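Speaker notes: Exclusivity and refusal clauses in endorsement contracts for reality cast
Zololau talent services, internal training day
Version 9/22/21

Slide 1. Title
Leave up while people sit down. Phones off. Handout is the clause sheet, two sides. Questions at the end, except on definitions, which can be raised as they come up.

Slide 2. Scope
Covers paid endorsement by former cast of unscripted programs, in the period after broadcast. Does not cover prize money, appearance fees paid by the broadcaster, or music and acting work. General training material. It does not replace advice on a particular contract.

Slide 3. Data
We reviewed 219 endorsement offers received for former Iduvside cast. An offer was counted once a written fee was attached. Verbal approaches and direct messages with no figure were left out, so the set under-reports small local businesses.

Each offer was coded for product category, term, number of posts, exclusivity, usage rights, and outcome. Outcomes are signed, lapsed, or refused. Lapsed means no reply from one side for the whole of the offer period. Do not read lapsed as refused. The two were merged in last year's sheet and the totals can't be compared.

Slide 4. Three contracts, three paymasters
The cast member leaves the program with a participation agreement still in force. It normally carries a publicity tail. Any brand deal signed in the tail needs the producer's written consent, and the management agreement with us sits on top of that. The brand contract comes last and is usually the only one the client has read.

Go through the order of precedence on the handout. Where the participation agreement and the brand contract conflict, the earlier obligation still binds the client, and the brand can claim for non-performance as well. Check the tail date before replying to any offer.

Slide 5. Category wording
Most disputes in the file start with the category definition. Compare the two versions on the slide.

Version A: "skincare". Version B: "topical preparations for the face, excluding sunscreen, fragrance and colour cosmetics".

Under A, a client who signs with Najafi for a moisturiser is arguably barred from promoting a lip balm, a shaving cream or a salon. Under B she is not. The fee offered was the same in both drafts. Ask for the exclusions in writing every time. A list of named competitors is better again, capped at 11, with no right to add names during the term. 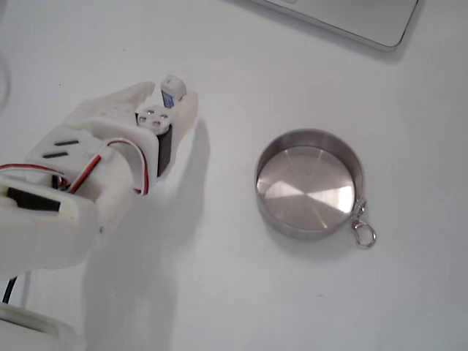 Round stainless steel tin on a white tabletop.

Slide 6. Usage rights
Separate the post from the footage. A post is published by the client on her own account. Footage is material the brand may cut, caption and run as paid advertising. Default drafts grant both in one sentence, in perpetuity, all media.

Our position: posts stay up for the term plus 30 days. Footage is licensed for a stated period, by territory, with approval of the final edit. Renewal is priced in the original contract as a percentage of the fee. If the draft says 100 per cent of the fee for a renewal of equal length, accept it and move on. Anything lower goes back with a mark-up.

Pause for definitions here. "Whitelisting" on Rollach means the brand runs ads through the client's own handle. Treat it as footage, even where no footage changes hands.

Slide 7. Refusal on personal grounds
A client may decline a category outright. The usual ones are gambling, skin-lightening products, diet products and alcohol. Record the refusal at intake, on the form, before any offer arrives. A refusal recorded afterwards has the same effect for the client but causes problems for us if negotiations have already opened.

Points to make:
The recorded list binds the booking desk. Offers in a listed category are declined the same day without reference to the fee.
The client sees a monthly log of what was declined.
The list can be changed with 14 days' notice.
We don't publicise a refusal, name the brand or release the figure. Most offers arrive under a confidentiality term, and the client is bound by it whether or not she signs the deal. If she wants to discuss her reasons in an interview, she may talk about the category only.

Slide 8. Reformulation and change of product
A client approves a product as it stands at signing. Include a right to withdraw if the formula, the claims on the pack or the owner of the brand changes. Fees for delivered posts are kept. Undelivered posts are cancelled on both sides with no clawback.

Slide 9. Small deals
Anything under $2000 goes on the short form. The short form has no exclusivity and no footage licence. If the brand wants either, it moves to the long form regardless of fee. Disclosure wording is the same on both and goes in the first line of the caption.

Slide 10. Housekeeping
Revised intake form replaces the July version. Destroy old copies. Clause sheet is on the shared drive under Contracts, Templates.

Slide 11. Questions
If asked about agency commission on lapsed deals: none is payable. If asked about crypto promotions: separate session, date to be set.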